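Kikell Home Skills Kit
Set-Up Guide, Section 4: Getting a Table Ready for Your First Chore
Last revised June 17, 2025

By now you have charged the grippers, paired them with the Cimivo app and read the safety pages in Section 2 (if you skipped those, please go back and spend a few minutes with them, we'll wait). This section gets you from a bare table to your first recorded chore. It's the part most people enjoy, so take your time with it.

Before you start, a word about what to expect

We get a lot of letters asking whether a machine can do the dishes yet. The fair answer is that it depends a great deal on the dishes, and the sink, and how much you mind a chipped saucer. An arm that has learned from good hand-held recordings can often pick up a cup and set it down where you want it. Clearing a whole table after supper, with a napkin stuck to a plate and a spoon hiding under it, is still a long way off for the kit you bought. Folding clothes is harder again. Small shop-floor jobs such as moving parts from a tray to a bin tend to go better than kitchen ones, mostly on account of the parts all being the same.

So we start with something small, a cup on a table, and we build up from there.

4.1 Choosing and clearing the table

1. Pick a table that doesn't wobble. Lean on one corner with your hand. If it rocks, fold a piece of card under the short leg before you go any further.
2. Clear off anything that isn't part of the chore. Keys, mail and phone chargers have a way of creeping back, so look again right before you record.
3. If the table has a cable hole, keep the cup and its target spot well away from it. Small lids and caps love to roll into those.
4. Turn on the ceiling lights and leave them as they are for the whole session. Sunlight that comes and goes is the most common cause of a poor recording.

Note: A plain, dark cloth on the wall behind the table is a help if your wallpaper is busy or there is a mirror. Pin it well along the top. Wrinkles do no harm, and you may decorate it as you like as long as nothing flaps.

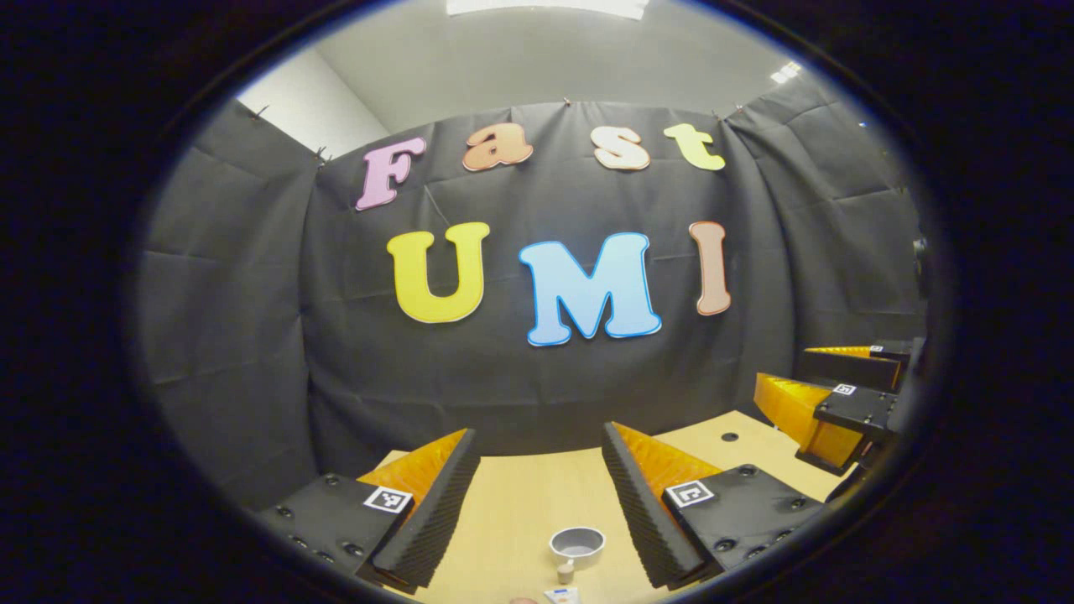

4.2 Placing the objects

5. Set one light cup near the middle of the table, where both fingers can reach it from either side. Leave the good china in the cabinet for now.
6. Add one smaller thing if you wish, such as a cap or a little tub. Leave a hand's width between it and the cup.
7. Open the gripper all the way and bring it toward the cup without touching it. The pads should pass on both sides with room to spare. If one pad brushes the cup, move the cup - don't twist your wrist to make up for it.
8. Check that the square markers on the finger blocks are clean and uncovered. A soft dry cloth is all you need.

Caution: Do not use glassware, knives or anything hot during your first sessions. The foam pads grip better than you would think, and they can also let go sooner than you would think.

4.3 Recording the chore

9. Press Start in the app and wait for the tone.
10. Close the fingers on the cup, lift it a few inches, carry it to the target spot and set it down. Move at the speed you'd use if you were handing it to a small child.
11. Open the fingers fully and back away before you press Stop. People forget this one all the time, and then the arm learns to hang on to the cup.
12. Put the cup somewhere a little different and do it again.

We suggest 100 recordings for a simple pick and place. You don't have to do them in one sitting. 36 is plenty for an afternoon, and your wrist will thank you for stopping there.

Note: Keep the recordings where you fumbled and then recovered. Delete only the ones where an object fell off the table or someone walked through.

4.4 If something isn't right

Code 63 in the app means the markers were lost for part of the recording. Wipe them, check your lighting and try again. If the code comes back three times in a row, restart the app and repeat step 8.

Replacement foam pads are part number 3023 and come in pairs. Change both sides together, even if only one looks worn.

Continue to Section 5, Sending Your Recordings to the Arm.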